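ロボットと働く一年　サルクドリー館の客室係の記録

このページは、ホテル「サルクドリー館」の客室係の仕事を紹介するギャラリーです。書いているのは客室係のレアンドロ・アラベナです。日本語は勉強中ですから、おかしいところがありましたら、お許しください。

当館には客室が34あります。今年の1月から、ロボットが部屋の準備の一部を手伝っています。導入の前、私たちはとても心配しました。仕事がなくなるのではないか、と同僚は休憩室で毎日話しました。結果として、やめた人はいませんが、仕事の中身はかなり変わりました。

変わったことの一つは、朝の打ち合わせです。以前は部屋の割り当てを紙で配って、すぐに上の階へ行きました。今は、どの部屋をロボットに任せるか、どの部屋を人だけでするかを先に決めます。お客様の荷物が残っている部屋は、人だけでします。これは客室主任のアンパロ・グスマンさんが決めた規則で、私も賛成です。

二つ目は、体の疲れです。洗面所の仕事は、かがむことが多いです。低い引き出しを開けて、中の備品を確かめて、また閉めます。一部屋では軽い仕事ですが、続けると腰に来ます。私は前の職場で腰を悪くしましたので、この作業が減ったことは本当にありがたいです。

三つ目は、よいことばかりではありません。ロボットは遅いです。私なら手を入れてすぐ終わることに、長い時間がかかります。忙しい日は、待つより自分でしたほうが早いと思って、つい手を出してしまいます。グスマンさんには「待つのも仕事です」と注意されました。
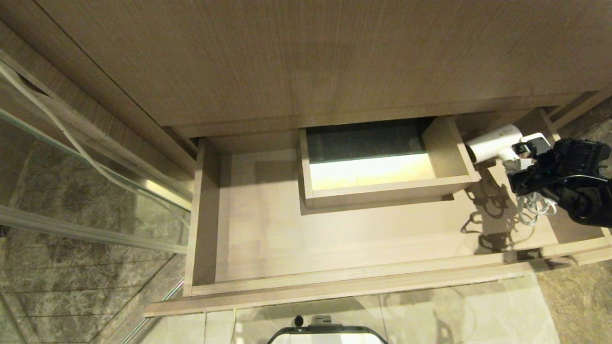
待つことに慣れるまで、私は三週間かかりました。今は、待つ間に鏡をふいたり、タオルの枚数を確かめたりします。隣で機械が動いていることが、だんだん気にならなくなりました。

ドライヤーは、洗面所の備品の中で一番やっかいなものです。コードがやわらかくて、置くたびに形が変わります。人でも急いでいると、からまったまま入れてしまうことがあります。そのため、お客様が入る前に、最後は必ず人が引き出しを開けて見ます。確認の欄に名前を書くのも人です。

若い同僚からは、「ロボットの後の確認だけでは、仕事を覚えられない」という意見が出ました。私も同じ考えです。そこで新しく入った人は、初めの一か月、全部の作業を自分の手でします。ロボットと組むのは、その後です。

次の更新では、リネン室の様子をのせる予定です。

2021年7月27日　レアンドロ・アラベナ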